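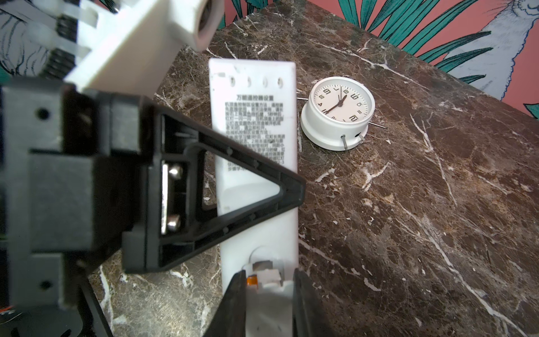
Can a machine put the living room table back in order yet?

For small, hard objects on a flat surface, it can do a fair part of the job, slowly, with a person close by. Soft things, tangled cords and anything that has rolled under the couch are still work for people.

About the Lotomix Tabletop Pair

The Lotomix is a two-arm bench unit for homes, repair counters and small shops that want to try out light chores before spending real money. It picks up, passes, turns over and sets down everyday items. It does not wash, fold or carry things between rooms.

Each arm has a wrist camera and a two-finger gripper. The finger parts can be changed without removing the arm. We ship a set of 17 finger shapes, and most customers end up using two or three of them.

What it handles well

Remote controls, small clocks, boxes, plastic cases and similar items with firm sides. Flat items are easier when one edge can be reached. Passing an object from one arm to the other takes longer than a straight pick, so plan the layout so that most items stay on one side.

The two arms can also work on the same item, as with the white rectangular object held by the left gripper and touched by the right one, in front of the round alarm clock.

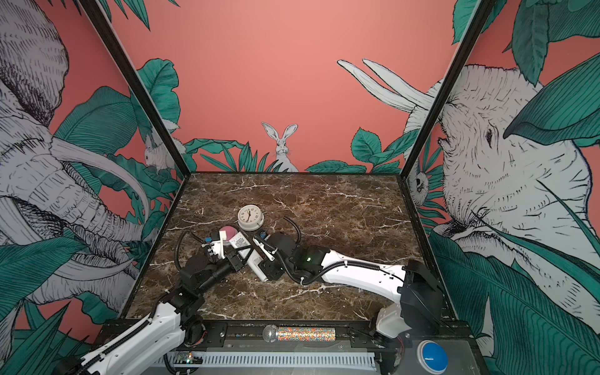

What it does not handle well

Thin paper, wet cloth, glassware and battery covers with a tight latch. Changing batteries is possible on some remotes, but we don't list it as a supported task. Shiny tabletops may need a lighting adjustment during setup.

Setup and running

Allow 50 minutes for first calibration. Each new task needs to be demonstrated by hand, and customers at our Bumham workshop have used up to 107 demonstrations for a single task. Service the finger joints every 2000 cycles.

Questions before ordering

Write to Anjana Debnath at the Karunaratne sales desk. Tell her the size of your table and the items you want moved. Orders that include the Wolten stand ship separately.

Page updated 30/07/2022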